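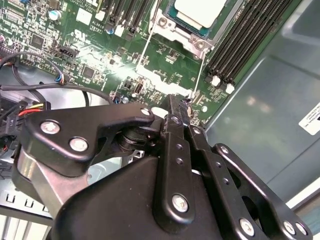
4장. 메모리 교체와 첫 부팅

이 장은 Trastik 소형 데스크톱의 메모리를 사용자가 직접 교체하는 경우를 위한 안내입니다. 작업 시간은 보통 20분입니다. 처음 하시는 분은 끝까지 한 번 읽으시고 시작해 주십시오.

4.1 준비물
십자 드라이버(중간 크기)
정전기 방지 손목띠
새 메모리 모듈. 지원 목록은 부록 B에 있습니다.
나사를 담는 작은 접시

주의: 전원 케이블이 연결된 상태에서 덮개를 열지 마십시오. 전원 버튼만 끄는 것은 충분하지 않습니다.

4.2 덮개 열기
1. 운영 체제를 종료하고 전원 케이블을 뽑습니다.
2. 전원 버튼을 5초 동안 누릅니다. 내부에 남은 전기가 이때 방전됩니다.
3. 모니터, 키보드, 네트워크 케이블을 모두 분리합니다.
4. 본체를 평평한 책상 위에 옆으로 눕힙니다. 카펫 위에서는 작업하지 마십시오.
5. 뒷면의 나사 두 개를 풀고, 덮개를 뒤쪽으로 밀어서 뺍니다.

4.3 메모리 교체
1. 손목띠를 착용하고 집게를 본체의 도색되지 않은 금속 부분에 연결합니다.
2. 슬롯 양쪽 끝의 걸쇠를 바깥쪽으로 누릅니다. 모듈이 조금 올라옵니다.
3. 모듈의 양쪽 모서리를 잡고 위로 똑바로 꺼냅니다. 금색 단자는 만지지 않습니다.
4. 새 모듈의 홈과 슬롯의 돌기를 맞춥니다. 방향이 반대이면 들어가지 않으니 힘으로 누르지 마십시오.
5. 양쪽 끝을 같은 힘으로 누릅니다. 걸쇠에서 "딸깍" 소리가 나면 장착이 된 것입니다.

참고: 모듈을 하나만 사용할 때는 A2 슬롯에 넣습니다. 두 개일 때는 A2와 B2입니다.

주의: 프로세서 고정 레버는 이 작업에서 움직일 필요가 없습니다. 레버를 열어서 소켓의 핀이 휘어진 경우에는 무상 수리가 되지 않습니다.

4.4 첫 부팅
1. 덮개를 닫고 나사를 다시 조입니다. 너무 강하게 조이지 마십시오.
2. 케이블을 모두 연결하고 전원을 켭니다.
3. 화면이 몇 분 동안 검은색일 수 있습니다. 메모리를 새로 인식하는 과정이므로 전원을 끄지 말고 기다려 주십시오.
4. 설정 화면에서 메모리 용량을 확인합니다.

오류 코드 42가 표시되면 모듈이 완전히 들어가지 않은 상태입니다. 4.2부터 다시 해 주십시오. 코드 158은 지원하지 않는 모듈이라는 뜻입니다.

같은 코드가 계속 나오면 Kivness 서비스 센터에 문의해 주십시오. 내선 번호는 1236이며, 본체 바닥의 일련번호를 먼저 적어 두시면 접수가 빠릅니다.

문서 개정일: 2026년 3월 26일 목요일
작성: Butkienė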